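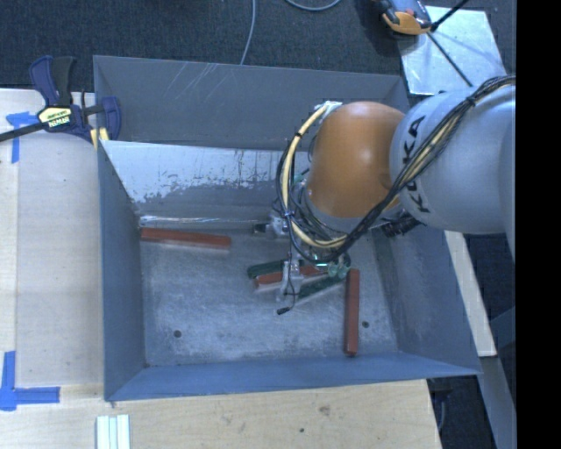

Sorting the Parts Bin: Our Spring Project

When our group first sat down in March to pick a topic, Nyokabi wanted to do something with color, Brian wanted to do something with boxes, and I (Halima) mostly wanted to be finished before the end of term. What we settled on was a study of how long, narrow blocks come to rest in a deep metal bin with sloping sides, and which ones end up hard to reach.

We used two colors of block, a reddish orange and a dark green, so that our notes would stay readable even after a long afternoon. Each round was tipped in from the same height, and then we sketched where everything had landed. We did 400 rounds over 6 weeks, and I would like to thank Fikri here for keeping the notebooks in order – my own pages were a mess!

The sloping walls matter more than we had expected. A block that hits one tends to slide down and stop near the foot of the panel, and blocks in the middle of the floor often end up close against each other. Those were the slow ones to pick out. The floor of the bin is scuffed, and Brian still thinks the worn patches change how the blocks slide. We argued about this for most of one lunch and did not settle it.

Next term Nyokabi would like to repeat the rounds with 3 colors and a shallower bin.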